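The Cunadmont Bench Cell

The Cunadmont bench cell is a two-arm tabletop robot setup, mostly used for small bracket work, and it also exists as a simulated twin that is kept in step with the real one. I looked after both for a good while, so most of what follows is how I did it – other people have their own ways and some of them are probably better.

Background

The cell was put together in Greltlow by Eugeniusz Śliwiński, who wanted something that would fit on one wooden table and still leave room to get your elbows in. It has two arms facing a shared work area, with a small metal fixture between them. Naheed Siddiqui built the simulated version, called Enda, a bit later on. You try a change in Enda first, and if nothing bumps into anything you carry it over to the real bench. I grumbled about that rule for my first month and then drove a wrist straight into a post I'd forgotten to move, so I stopped grumbling!

Layout

Each arm stands on its own base at the tabletop. The fixture sits on a thin base plate, with an upright cylinder and a couple of bars reaching off to one side. Everything is placed from one corner of the table (we always used the same one, marked with a scratch), and the fixture goes down before any arm positions get taught. If you do it the other way around you'll end up teaching everything twice.

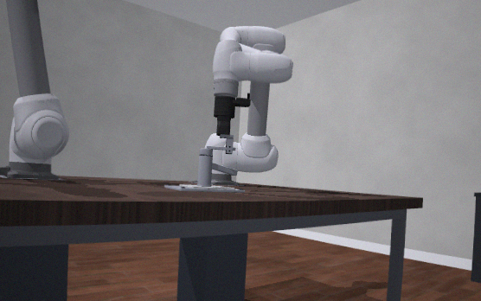

The fixture and central arm in simulation, wrist pointing straight down.

The pose with the wrist straight down is known as the Berhe pose, after the setup sheet it first appeared on. It's the one I always started from, because you can compare the tool against the fixture without doing any angles in your head. If the tool looks off in the Berhe pose, don't go chasing the program. Check the wrist mounting, then check that the fixture plate is lying flat, and only then start blaming numbers.

Setting up

The full setup sheet has 129 lines, which sounds dreadful, but a lot of them are just saved positions you read off and tick. On a bench that hasn't been touched I could get through it before lunch. After a table move it was more like a whole day, plus some muttering.

The order I used went like this. Clear the table and wipe it down. Put the fixture in place and tighten it. Bring up one arm by itself, run it slowly to the Berhe pose, save that, and park it well back. Then do the same with the other arm. After that comes the shared-area check, where both arms run the same short path at crawling speed, one after the other and then together. Enda will warn you if the paths get too close, but it only knows about things somebody has put into the model, so a coffee mug on the real bench is your own problem.

Grippers and fingers

This is where most of the looking after goes. The fingers are metal with dark pads on the inside faces, and on the real cell the pads wear long before anything else does. I changed them after 12 shifts of steady bracket work, sooner if parts started to slip. Always change both pads on a gripper together – a fresh one facing a tired one will pull the part sideways and you'll spend ages wondering why.
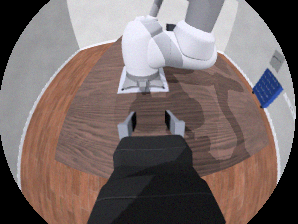

With new pads on, open the fingers fully and run them in and out a few times with nothing between them. You're listening as much as looking. A clean gripper makes the same soft sound each way, and a gritty one doesn't. Then close on the test block and give it a gentle tug by hand (motors off, please). If it shifts, back the fingers off, reseat the pads and try again.

The simulated fingers never wear, of course, so Naheed added a grip setting in Enda that you can turn down to match old pads. It's handy for finding out which moves are fussy. The quick swing away from the fixture was always the first one to go wrong.

Common faults

The one I saw most was drift after a cold night. December was the worst for it, and the cure was to let the arms warm up on a slow loop before checking any positions. Next came loose fixture bolts, which show up as a part that sits fine on one run and crooked on the next. Now and then a cable got pinched behind a base during cleaning, and that one can look like all sorts of other things until you pull the cable out and see the dent.

Whatever the repair, the same change has to go into Enda on the same day, with initials beside it. Eugeniusz kept the paper copy of the log in the drawer under the bench, and his handwriting takes some getting used to.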